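Toy library's kitchen shelf is back, with most of its knobs

Covavness toy library will start lending play kitchens again in August, after a pause of nearly 11 months during which the town's under-fives have had to make their soup elsewhere.

The kitchen shelf was closed last autumn when a stocktake found that many of the sets were going home complete and coming back as something else. One sink had been returned with a tap belonging to a fire engine. A picnic hamper was found to contain a full set of train signals and a sandwich. The sandwich was plastic, which the library describes as a relief.

Everything on the shelf has now been emptied out, wiped, matched up and given a new label. The library, which lends from two rooms above the Bukhari Arcade, says its kitchen section came to 597 pieces once everything had been tipped out and paired, a figure that includes 3 separate left-hand oven gloves and not a single right-hand one.

Among the first sets ready to go out is a grey upright stove that regular borrowers will know. It has long been the most requested thing on the shelf, ahead of the shop till and well ahead of the ironing board, which was last borrowed by a playgroup and returned the same afternoon.

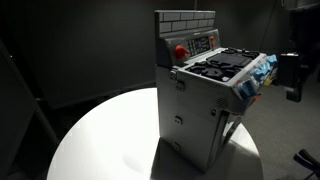 The grey stove, with its brick-pattern back, red knobs and black cooktop.

The stove's appeal to children is fairly clear. It has red controls, one of them large, and something flat at the back that may be a griddle, and it is about the right height for shouting across. Its appeal to parents is less easily explained, but the library's request book shows that several households have had it out again and again, and one family returned it on a Brisen bus in the rain so as not to lose their turn with the next item on the list.

Its brickwork has also drawn comment. The suggestions box has received a note asking whether the wall behind the hob was based on a particular kitchen, and another from somebody who had just paid for real tiles and felt the stove's looked better. Both have been kept.

Under the new rules, sets will be lent for three weeks with a list of contents tied to the handle, or to the nearest thing that will do as a handle. Borrowers are asked to check the list on the way out and again on the way back. Missing pieces will not be charged for, but they will be written on a board by the door, where the library hopes that shame will do the rest.

The board went up last month and already lists a ladle, two halves of different lemons and "fried egg (the good one)".

Small loose parts remain the main worry. The library says that bits of food, cutlery and packaging have a way of ending up tucked down the sides of the larger items, and that the only dependable method of finding them is to turn everything upside down and listen. Borrowers are encouraged to try this at home before ringing to report a loss. They are also asked to look under the sofa, and then to have somebody shorter look under the sofa.

Things have been less simple at the grown-up end of the shelf. When the kitchen section reopens it will sit next to a smaller group of appliances, kept for what the library calls supervised curiosity. Older children can look at these on the premises with an adult, see how a door fits or where a tray slides in, and press a button if they have asked first.

The group was started with a box of odds and ends from Dikotel, the lodging house on the harbour road, which was clearing out its breakfast room. It included a bread slicer without a blade, a set of scales that weighed everything as slightly more than the visitor would like, and a good many lids.

The item that has caused the most talk is a white machine with a number keypad on its casing and a round plate full of small holes set into a dark recess.

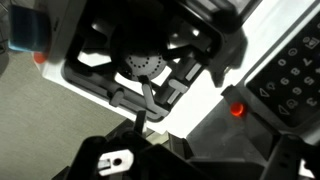

A closer look at the white machine, with its perforated disc, lit button and keypad.

It is down in the register as "appliance, white". An earlier entry, "coffee?", has been crossed out in a different hand, and a third hand has written "or soup" in the margin. The keypad has a small picture on it that might be taken for a cup, which the coffee party regards as the end of the matter. The soup party has pointed out that soup can also be had in a cup.

Visitors have been invited to add their own views on a sheet of paper beside the register. So far these run to most of a page and include a foot bath, a telephone for people who also want a drink, and a request for the return of a green cardigan left in the cloakroom in spring.

The library says it will not be lending the white machine, which is heavier than anything it would care to see carried down the arcade stairs, and that nobody should press the numbers to find out what happens. It has put up a notice saying so at adult height. A second notice, at the height of the people most likely to do it, is being drawn up and will mainly be a picture.

Not everyone is pleased about the new neighbours on the shelf. A letter in the suggestions box argues that children get quite enough of real appliances at home, and that the point of a pretend stove is that dinner is ready when you say it is. The library replied on the back of the same letter that it had some sympathy with this, and that dinner at its own address had lately been toast.

Money for the relabelling came from a sale of spare parts in the arcade, where pieces belonging to nothing in the collection were sold by the scoop. Wheels did well. Doll's shoes went slowly until somebody began selling them singly. The sale is likely to be repeated once enough things have gone missing from other people's houses and turned up in Covavness.

The kitchen shelf will be open for borrowing in the mornings from 10, with bookings for the stove taken at the desk only. There is already a waiting list for it. Borrowers may put their name down for one large item and up to 5 small ones, and a saucepan with its lid counts as one, provided it comes back with the lid.

Anyone who has a toy kitchen piece at home that they do not recognise is asked to bring it in. No questions will be put to them, although it will be held up to the light and compared with the board. The library would be especially glad to see a right-hand oven glove, in any colour, and the good egg.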